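Council Prayer and the Dunstan Civic Calendar

May 26, 2020

Residents of Dunstan will have received the 2020 civic calendar with their rates notice.
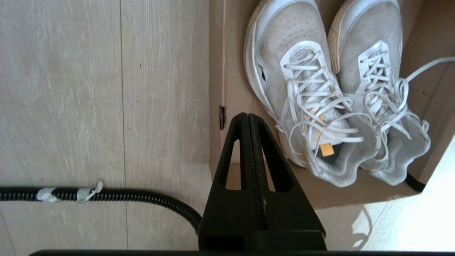
The inside cover carries the words of the prayer read at the opening of each council meeting, printed under the municipal crest. In previous years the same space held the waste collection dates.

I wrote to the council on this matter and asked three questions: who approved the wording, what the change cost, and whether any other religious or non-religious body had been invited to contribute. Keith Ruddock, who replied on behalf of the council, advised that the printing cost rose by $839 and that the text was chosen "in keeping with local custom". The third question was not answered.

It is my view that a public body should not use a public mailing to favour one faith. Many households in Dunstan are religious, and many are not. All of them pay for the calendar. A person who wishes to pray before a meeting remains free to do so, and no one who has written to me has suggested otherwise. The objection is to the crest appearing above the prayer.

Lorraine Kerslake has prepared a petition asking that the page be returned to its former use from next year. It had over 200 signatures when I last spoke with her. Under the council's own rules, 500 are required before a petition must be placed on the agenda. Apolline Marchal, who attends the Anglican parish and has signed, told me she would prefer that her church look after its own prayers.

I have also received correspondence in support of the calendar. Vratislav Vaněk writes that the prayer has been read at meetings for 50 years and that printing it merely records what takes place. I respect his point, but a record belongs in the minutes - and the minutes are already available to anyone who asks for them.

Those wishing to sign may do so at the front counter of Flerora during business hours. Letters to the council should be addressed to the clerk and should include the writer's street address, as unsigned letters are not tabled.

Posted in: Local Government, Church and State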